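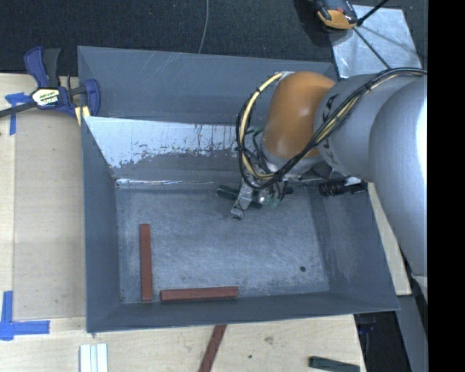 A metal bin, scuffed across the floor and still in use.

Let Things Look Used

My dishwasher came with a dent in the lower left panel. I bought it that way on purpose, from the back row at Rodier, where they keep the floor models and the returns. The dent took 81 dollars off the price. It washes dishes the same as the one with the flat door would have.

When my sister-in-law came over for dinner in June she noticed it before she had her coat off, and asked if I was going to get the door replaced. I said no. She said the part was probably not that expensive. I have been thinking about that conversation more than it deserves.

Somewhere along the way we decided that a mark on a thing is a kind of damage, the same as a crack or a leak. It isn't. A crack in a pot means soup on the stove. A scratch on a pot means somebody cooked in it. We treat them alike, and it costs us money and fills up the dump.

I worked for nine years in the returns department of a housewares distributor in Inham. So-ying Yuen ran the department and had been there longer than the building's second roof. Most of what came back to us worked fine. Toasters that toasted. Colanders with a rubbed spot on the handle where the box had chafed them. The form had a line for the reason, and the most common thing written on it was "cosmetic." One year we wrote off 2,787 pieces under that heading. Some went to a liquidator. A good part of the rest went into the compactor, since the brands did not want scuffed goods out in the world with their name on them.

So-ying kept a set of Druketti mixing bowls in the break room that had been headed for the compactor. She washed her lunch lettuce in them. They were ugly on the outside and she had them for as long as I worked there.

People will say that the buyer paid for a new thing and should get a new thing. I agree with that. If you pay full price, send back the scratched one. My complaint is with what happens in the second month, when the thing is yours and you have scratched it yourself, and you begin to feel that it is time to look at newer ones. A kitchen counter can last 30 years. Plenty of them are torn out at ten because of knife marks and a ring from a hot pan.

Sellers know this and make things accordingly. Look at how many appliances now have a finish that shows every fingerprint. My mother's stove was white enamel, chipped at two corners, and you could go at it with a scouring pad. The stove I have now came with a booklet that has more than 4 pages on how to wipe it.

There is a fair argument on the other side, and Feng-yi Tai, who fixes small appliances on Mok Street, made it to me on a Thursday when I was picking up a fan. His view is that people who stop caring how a thing looks also stop caring for it. They let the rust go. They don't oil the hinge. He sees it across his counter every week, and I believe him. Rust is worth worrying about. So is a frayed cord or a loose handle. I would only say that a person can wipe down a dented toaster as well as a smooth one.

Last fall my neighbor paid 400 dollars to have the bed of his pickup refinished. He hauls gravel in it. By spring it was down to bare metal again in the same spots, and he was upset about it, and he asked me what I would do. I told him I would haul gravel.

He is getting another quote.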